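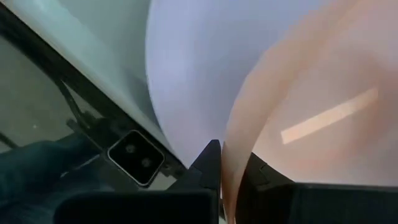 4.2 Reporting delays at the household level

The Plollix survey covered 251 households in Plornlow and Bundach during the winter season. Each household was asked to report stomach illness (vomiting or diarrhea in any member) on the day it began, by phone or by paper card. We treat the first day of symptoms as day zero and the day the report reached the health office as the report date. The gap between the two is the reporting delay.

Most phone reports came in on day zero or day one. Cards took longer, and the spread was much wider. Part of this is plain postal time. Mail from the Bundach side of the Dai is sorted in Plornlow and sent on once a day, so a card posted in the afternoon could not arrive before the second day. The postal step does not explain the longest delays, though. In several households the card was filled in only after everyone had recovered, with the start date entered from memory. We kept these cards in the main analysis and removed them in the sensitivity check described in Section 4.4.

Delay also depended on who was ill first. When the first case was a child of school age, the report came sooner, whichever method the household used. Schools in both towns require a note for any absence with stomach symptoms, and parents seem to have dealt with the note and the survey together. When the first case was an adult living alone, the report was often late or missing. We found out about these cases mainly through the follow-up calls, made every 14 days.

The calls included one open question on why a report had not been made. Answers were short, and we grouped them by hand. The largest group said the illness was too mild to mention. A smaller group said they had meant to report and forgot.
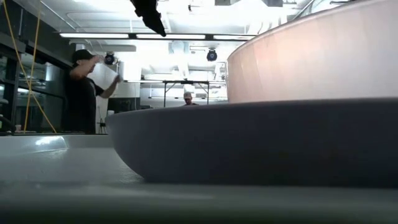 One respondent in Bundach told the interviewer that she had seen no point in calling, as "by the time I could stand up long enough to find the number, it was over, and my sister's family already had it." Other households gave similar answers. We coded them as a separate group, because the illness in these cases was not mild and had in fact spread before anyone considered reporting it.

This matters for how the weekly counts are read. An office that sees a rise in phone reports is looking at recent illness, mostly in families with children. A rise in cards may reflect illness from the week before. In December the two curves crossed - phone reports were already falling while cards were still going up - and the combined count stayed flat for a period when new cases had most likely begun to drop. 

We tested a simple correction in which each card is moved back to the stated first day of symptoms. This brought the two curves closer together. It did not remove the difference, and it cannot be used in real time, as the late cards are not yet in hand when the weekly count is made. A second option is to publish the phone count alone as an early signal, with the full count to follow. The drawback is that adults living alone would be nearly absent from the early signal.

Figure 3. Sky-blue plastic mug on a light wooden tabletop.
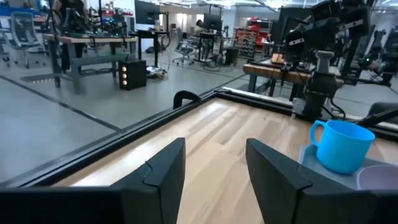 Department of Community Health, Household Illness Group

4.3 Shared items and spread within the home

Households with two or more cases were asked about shared towels, cups and bathrooms. Shared bathrooms were so common that the item could not be used to separate one group from another. Cups gave more variation. Households that reported sharing cups had a second case somewhat more often, but these were also the larger households, and after adjusting for size the difference was small and the interval wide. We would need a sample of at least 500 households to say more.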